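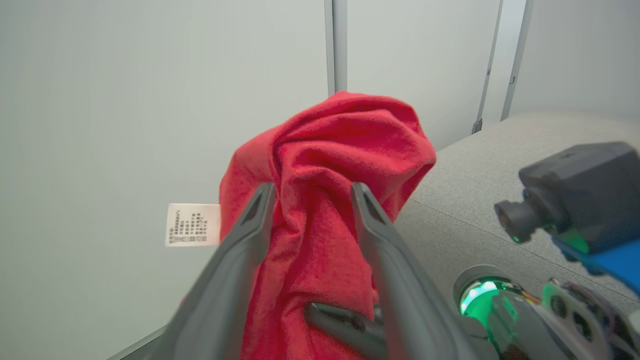 Chapter 2
Fibres, Yarns and Fabrics

Before you start
You will need an old garment, a ruler and a hand lens. Keep your notes from Chapter 1 to hand.

Nearly everything we wear begins as a fibre, a fine strand many times longer than it is wide. Fibres are twisted together to make yarn, and yarn is made into fabric. The two main ways of doing this are weaving and knitting.

In a woven fabric, two sets of yarns cross at right angles. The warp runs the length of the cloth and the weft runs across it. Woven cloth stretches very little along either set of yarns. Shirts, sheets and jeans are usually woven.

A knitted fabric is made of loops, each pulled through the one before. The loops can change shape when the cloth is pulled, so it stretches and drapes easily. T-shirts, socks and jumpers are usually knitted.

The care label sewn into a garment often gives its fibre content as well as washing instructions. A blend is listed by percentage, with the largest share first.

Case study: the Lacerda mill
Edileuza Rangel runs the sample room at the Lacerda mill, where 34 knitted fabrics were tested last December. Of these, 19 were cotton blends. We return to her results in Section 2.4.

Key words
fibre, yarn, warp, weft, loop, blend

Activity 2.1
Stretch a small part of your garment along its length, then across its width. Record both measurements in your notebook and look at the surface through the lens.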